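Notes for the Dagdag workshop evening, June 12, 2023
Crisanto Mangubat
Slot: 30 minutes plus questions

1. Opening
Say who I am. Built the arm at home over one winter, then moved it to the shared workshop in October when the spare room got too small. Parts came to 755 dollars, not counting the two servos I burned out. Pass the spare finger around.

2. Why a play kitchen
Low counter, light plastic food, nothing that breaks if the arm drops it. The shapes are all different, so a grip that works on one thing fails on the next. The sink is the hard part – steel walls, and the fingers have to go in at a steep angle.

Banana pick, gripper coming in from above. Leave this up while I talk about finger width. Point out the small black squares on the counter, and the onion and chili, which are the kind that come apart along a cut. Grip those across the seam and the halves can slide. 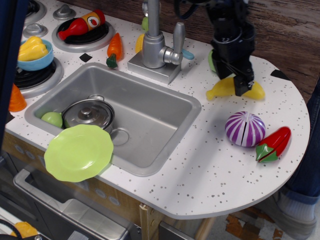 3. What went wrong
First gripper was too stiff. It pushed round things away before it closed on them. Softer pads fixed most of that.
Cables: too short at first, and they pulled on the wrist at full reach. Leave slack, tie it high.
Last full run was 47 tries, 44 good. Two of the misses were the pot lid. Knob is slippery.

4. Next
Longer fingers for the sink. Try the plate, which needs an edge grip.
Ask if anyone has a spare 12-volt supply.
Questions.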